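4.2 Scuffs on pale surfaces

I'll admit I came into this part of the study thinking dirt was going to be our big problem. We had 400 close-up pictures of hard shells and fabric covers to score for wear, 18 of them set aside for practice, and I figured the grubby ones would start all the arguments. Nope! It was the pale, nearly clean ones, the kind you'd walk right past (I scored one Alard panel on a Wednesday and gave it a different grade after lunch).

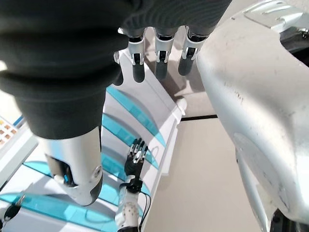
Figure 3. Light wear on a curved white and light gray panel.

Wear on a light surface is mostly a question of how long you're willing to look. Our first score sheet, the Zovo sheet, had one box for "marked," and I kept wanting three. The panel on the right in Figure 3 has faint scuffs, small scratches and a few dark specks, and I'd want each of those on its own line. The ribbed dark gray fabric was another headache, with all those horizontal folds, so we scored fabric on a separate sheet from then on.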